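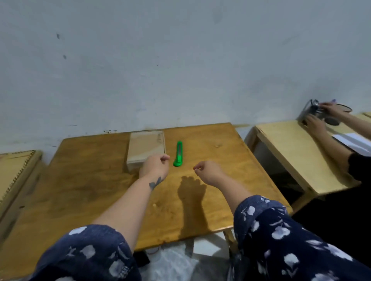

Reet Jaunzems wanted to know whether we had 1000 yet. She asked it from the doorway with her coat on, and she asked it of the room in general, so that anyone could be the one to say no.

"We have 124," I said.

"Good ones?"

"Mostly."

She came in and put her bag down. The club had until June to teach the arm to open a box. Bindmont had sent the rules in the fall, two pages, and the box was on the first one. The arm had to take a knife, cut the tape, fold back the flaps and put the knife down again. Each team could show its arm as many examples as it liked, but the examples had to be done by people, by hand, at a table. So we sat at tables and opened boxes.

I had the table by the wall. The box went at the back and the green knife went to the right of it. I held my hands up, half closed, and waited for the tone. Then I reached, cut, folded, put the knife down and brought my hands back to where they had started. Then I taped the box shut and did it over.

"You're stopping before you reach," Reet said. She had pulled a stool over and was watching my hands.

"I'm waiting for the tone."

"After the tone. You stop again. Just a little."

I did one for her. She was right. There was a small wait in it, as if I were asking the knife something.

"It'll learn that," she said. "Adjei learned Tom's cough."

Adjei was last year's arm. Tom had coughed in most of his takes and turned his wrist each time, and all through the semifinal Adjei had turned its wrist over nothing. The judges from Gresudthorpe wrote it down as a fault in the joint. Tom graduated. The arm still did it if you ran the old files.

"Should I throw them out?" I said.

"The 124?"

"If they all have it."

She thought about it. At the next table Prisha went on working at her own part and didn't look up. She had been let off boxes because she was good with small things.

"Play me 3 of them," Reet said.

I played her three. In the first I waited. In the second I waited longer. In the third I went straight for the knife, and I remembered that one – my brother had called in the middle of the afternoon to say he was home, and I had gone back to the table and not thought about my hands at all.

"That one," Reet said. "What were you doing in that one?"

"Nothing. I was in a good mood."

She wrote something on the back of the rules. Then she took off her coat, sat down on the other side of me and pulled up her sleeves.

"Keep them," she said. "I'll do the next two hundred. You talk to me while I do it, and then we'll switch."

"About what?"

"Anything but the box."

I set it against the wall for her and put the knife beside it. The tone went. I started telling her about my brother, and she reached.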